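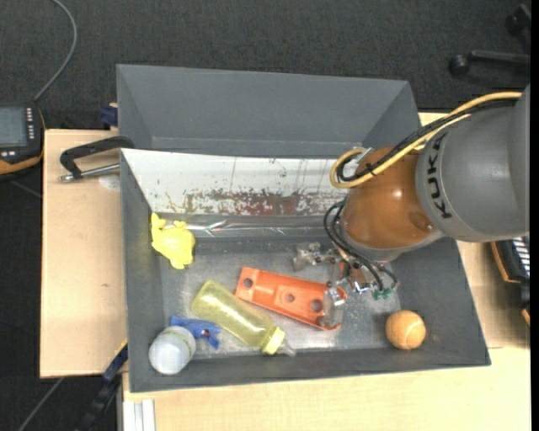
Oda Amundsen and Diarmuid Keane

Chapter 5
Mixed Containers: Sorting, Storing and Finding Small Goods

Most storerooms have at least one bin that holds a bit of everything. A squeeze bottle ends up lying beside a long plastic part, and a toy gets in with both of them. Each item was put there for a reason at the time, usually because it was small and the bin was close. This chapter deals with containers of that kind, which the trade calls mixed or unsorted bins, and with the work of getting goods into and out of them.

Chapter 4 covered single-item storage, where every container holds one product and the label tells the whole story. Mixed storage asks more of the person or system doing the picking. The label may say which bin to go to, but the item still has to be recognised among its neighbours, and it may be lying at any angle. A part with holes and raised edges looks quite different on its side than it does flat. A bottle can roll until it meets a wall or another object, and it will come to rest wherever that happens.

We use one case through the whole chapter. The Vido parts depot is a small spare parts and household goods store with 146 bins on open shelving. When Aatos Miettinen took over as stock supervisor in April, most of the bins on the lower two shelves were mixed. Staff knew many of them by heart, and new staff did not. The depot kept written records of what had been received, but none of where it had been put. We return to the depot in Sections 5.2 and 5.4, and the full stock list is at the back of the book.

We use cookies to remember your reading preferences and to measure visits to this site. Accept all | Manage settings

By the end of the chapter you should be able to:

– tell the difference between a mixed bin and an overflow bin
– choose a bin size and depth suited to loose goods
– describe how the shape of an item affects the way it settles
– write a bin record that another person can follow
– plan a re-sort without closing the storeroom

5.1 What a bin does to its contents

A rectangular bin has a flat floor and walls high enough to stop goods sliding out when it is moved. Colour matters more than beginners expect. Against a dark grey interior, a yellow or orange item is found quickly, while a black cable tie may be missed altogether. Pale bins have the opposite fault – white caps and clear packaging disappear into them.

Depth is the second consideration. In a shallow bin, goods tend to lie in a single layer and can be seen from above. In a deep one they pile up, and the lower items have to be uncovered before they can be identified. The depot's older bins, supplied by Fosard, were 400 millimetres deep. Miettinen replaced those on the lower shelves with a Givano model half that depth, at 200 millimetres, and moved the deep bins to the back wall for bulky stock.

The third consideration is how full the bin is kept. Loose goods need some bare floor between them. A hand or a gripping tool has to get down beside an item before it can close on it, and it cannot do this if the neighbouring items are pressed up against both sides. Items lying against a wall are harder again, as they can be approached from fewer directions. Long parts that have settled diagonally are often easier to lift than the same parts lying square in a corner.

Before reading Section 5.2, choose a drawer or tub of mixed goods at home or at work. Draw its outline on a sheet of paper and mark where each item lies, then note which ones you could pick up without touching another. Keep the drawing, as you will need it for the exercise on bin records.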